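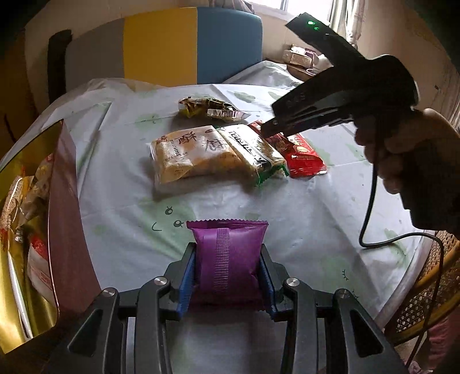 Does Skonder's grasp planner handle packaging it has never seen?
Sometimes. The sales page says "any object," and we would treat that the way you treat any sentence with "any" in it. Shiny or see-through wrapping is where depth estimates tend to fall apart, and an ordinary table of snacks gives you both: a crumpled gold-and-silver foil wrapper, a clear bag of pastries, a purple packet held upright between the finger pads by its sides. A person picked that grip. Whether the planner would pick it is a separate question, and one demo doesn't answer it.

What does the confidence score mean?
Less than you'd like. It ranks grasps against each other within one view. It is not a success rate, though Luston's dashboard shows it with a percent sign. Ashok Tomar has asked them to take that off – no reply yet.

Do I need to retrain for my own objects?
Try it first without. If more than 2 of your first 16 picks fail, collect your own demonstrations. Soft packets are worth extra care, as the planner treats everything as rigid. 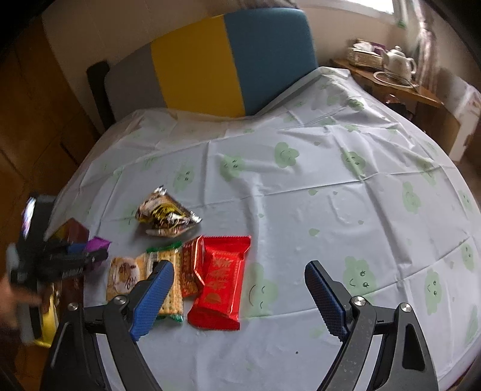
Keep the failed attempts too. The Mahrous import tool drops them by default, and a model trained only on clean grasps has no idea what a bad one looks like. The setting is called keep_failed.

Does version 9 fix the clutter problem?
The release notes say so. Iolo Cadwaladr reran our old logs and still got fingers planned straight through the neighboring object. It happens less often on flat items. We would not call that fixed.

Can I run it without the cloud service?
Yes, with the Prurnmont build. Expect slower planning and fewer error messages, most of them just "error 1925," which covers everything from a missing calibration file to a full disk. Check the calibration file first.

When is the next release?
December, according to the roadmap. The last roadmap also said December.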